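The Undercoat Problem: What Grooming Tools Do to a Double-Coated Dog

August 2019

The double coat is two systems sharing one skin. Guard hairs are long, stiff and oriented with the lie of the coat; they shed water and dirt. Between them sits the undercoat, a dense crimped fibre that traps air against the body. Most owners buy a tool without knowing which of the two it is meant to act on, and a good share of the coat damage seen in grooming salons starts there.

This article deals with brushes, rakes and dryers for medium and large double-coated breeds. It does not cover wire coats, which are stripped, or poodle-type coats, which grow continuously and need clipping.

How the coat turns over

Each follicle runs through growth, regression and rest before the old hair is released. In a kelpie or a husky the rest phase is long, and many follicles let go within the same few weeks. Daylight length is the main trigger, with temperature a lesser one. Dogs kept under artificial light and ducted heating tend to lose their seasonal peak and shed at a moderate rate all year. In southern Australia the heavy drop usually begins in spring, and a dog that looked tidy in winter can be throwing clumps by November.

Desexing alters the picture as well. Some desexed dogs grow a softer, woollier undercoat with fewer functional guard hairs over it, and these coats mat faster behind the ears and along the breeching. Owners tend to notice the change a season or two after surgery, by which time the link isn't obvious.

Slickers, rakes and blades

A slicker brush carries fine bent wires on a cushioned pad. It lifts loose surface hair and opens small tangles, but on a thick coat the wires rarely reach the skin unless the hair is parted first. Line brushing deals with this: the coat is held up with the flat of one hand and brushed down a narrow strip at a time. The Jellitz long-pin slicker, with a softer cushion than most, suits this method and is forgiving of a heavy hand.

An undercoat rake has one or 2 rows of blunt rotating pins. The rotation matters. Fixed pins drag on live hair, and a dog that dislikes the rake is often reacting to that drag. The Elbridge rake has 19 pins in a single row and clears a flank quickly, although the handle is short for larger hands.

Bladed de-shedding tools work on a different principle. A fine-toothed edge catches loose undercoat, and at the wrong angle it will also cut guard hair. The damage is cumulative and shows up as a dull, frizzed band along the back where the owner has worked hardest. If a bladed tool is used at all, it should be kept flat to the coat, passed lightly, and put away as soon as the yield drops.

Moving air

A high-velocity dryer removes more loose undercoat than any hand tool. Air is directed against the lie of the coat from close range, starting at the rump, where most dogs tolerate it best. Heat contributes very little and can be left off in mild weather. Ears need a snood or cotton wool, and the nozzle stays away from the face.

The Waweru bench dryer is the quieter of the 2 machines commonly sold to home users here, and its stepped speed control allows a nervous dog to be introduced at low flow. The Ruvov unit moves more air but has only an on-off switch. Either will fill a laundry with hair in minutes - work outside if the neighbours permit.

Hair in the house

Undercoat fibre is fine, crimped and prone to static, so it anchors in fabric more readily than guard hair does. Knits and fleece hold it worst, particularly in ribbing and creases. Before washing, run dark garments through the dryer on a cool, short cycle, then empty the lint filter. Once wetted, loose hair clumps and redistributes through the load. A damp rubber glove drawn in one direction will clear upholstery.

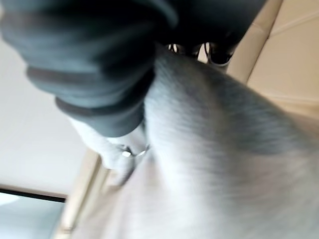 What one household collected

One owner of a large spitz-type dog kept every brushing from a single spring moult in a sealed tub and weighed it at the end. The total came to 1,447 grams, nearly all of it undercoat. A single dog is poor evidence for anything general, but the distribution was informative: up to half the weight came out in the first fortnight, and the later sessions returned progressively less for the same effort.

A sensible schedule follows the same curve. Brush daily at the start of the drop, then every few days, then weekly. Stop each session when the rake comes away nearly clean. Continued raking beyond that point irritates the skin, and pinkness along the spine or flanks is a sign to leave the coat alone for several days.

Bald patches, scaling, or shedding that is heavier on one side of the body are not part of a normal moult. They should be seen by a vet before any further grooming is done.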